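# The table that collects everything

Sille Bjarnason has a rule for shared flats, and it concerns the table. Whatever has no shelf of its own ends up there, pushed to the back until someone needs the space to eat. She has written tenancy guides for Plirkolen for 12 years and says most rows between flatmates start with a surface.

The usual advice is to clear it once a week. In April she asked tenants in Wutville to try something milder: keep the front free for plates and let the back edge fill up as it likes.

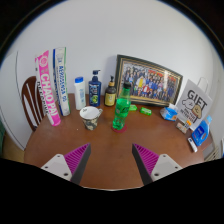
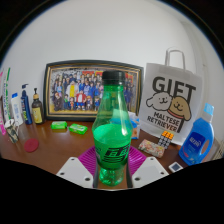
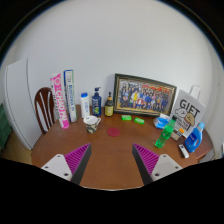

Most people who tried it kept going. A table against a wall has a natural back row, and things put there stay out of the way of elbows. Upright books do well in it, like the pair with the pink and white "CHAOS" cover on the left, and a leaning picture takes up hardly any depth. Bottles from the bathroom are the harder case. Bjarnason would move pump bottles and anything else for washing off a table where people eat, and give each person a small tray for them by the sink.

Drinks are simpler. A coaster under a bottle saves the varnish, and it gives the bottle a place to go back to. Gayan Kodikara, who lets 15 rooms in Tokwood, now leaves a set of coasters in every kitchen. He used to re-oil his tables each spring and has stopped doing it.

Mugs are where the rule tends to fail. Bjarnason suggests two per person and a hook for each. Pranab Seneviratne, a tenant of Kodikara's, owns seven and keeps the spares in his room.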